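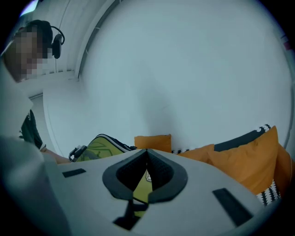

Thursday, January. Glue book, page 16.

Continued with the hide glue for the Bredbridge clock case. The case is dated 1836 on the back board and the old veneer is lifting along the left door. Kauko Sjöberg asked me to write down the mixing properly this time, so the next person can repeat it.

Soaked 100 g of dry glue in cold water from 8:30. At 10:15 the grains were swollen and soft through. Poured off the extra water and heated in the double pot. Kept it under 60 degrees. Last week I let it go over and the batch became weak and smelled bad, I threw it away.

First test on scrap oak, two strips, clamped. Second test the same but with the wood warmed before. I will break both tomorrow morning and look at how the fibers tear.

The Donnelly clamps are too short for the door. Need the long ones from Brindside, they have had them since before Christmas. Kauko, can you call them? I don't like to ask a third time.

The Flamero burner is difficult at the low setting, the flame goes out when the street door opens. I moved it to the bench by the sink and there it was better.

Glue left in the jar: 700 g dry. Enough for the door and the base molding, but not for the side panels if we decide to lift them too. My opinion is to leave the sides alone, they are still tight when I tap.

To do: clean the old glue from under the veneer with warm water and a thin knife. Cut cauls for the curved part. Wax paper is finished, buy more.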